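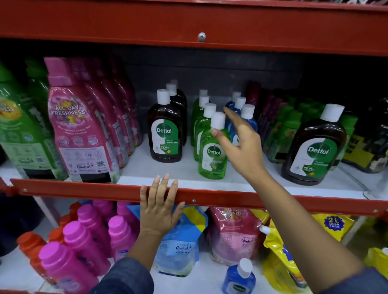 Reaching for a small green bottle, middle shelf, free hand on the rail.

Shelf recording rules - FAQ
Flokeck store aisle project. Last edit November, Noura Shboul

Who has to read this?
Everyone who records. Also anyone labeling, pls.

Which hand picks?
Either. Stay with it for the whole clip. Other hand can rest on the shelf rail, never on a product.

How do I grip a bottle?
By the cap or the shoulders. Keep fingers off the front label if you can, the robot side trains on those.

Sleeves?
Plain, long or short. No watches, no rings, no nail stickers.

Can I tidy the row first?
No. Record it how shoppers left it. Crooked is fine.

I knocked something over. Delete?
Keep it. Tag it "contact" and carry on. Leaks: stop, tell store staff, then tell Lambros Karras.

How many picks per clip?
3. Put each one back before the next. Label facing out.

What if a shopper walks up?
Stop recording and step aside, they go first. Any face in the clip = whole clip goes to Kalliopi for review, don't trim it yourself.

Are brand names ok?
Yes on the shelf. In the written label use color + size + type ("small green bottle"). Nilico rejects brand names in the text feild.

How many clips do we need?
2,000 for this round. 1,762 accepted so far.

Mine got rejected, why?
Usualy hands out of view at the start. Check the reason code, then ask Kanokwan Siriwan. Re-records go in the Flullport folder, not the main one.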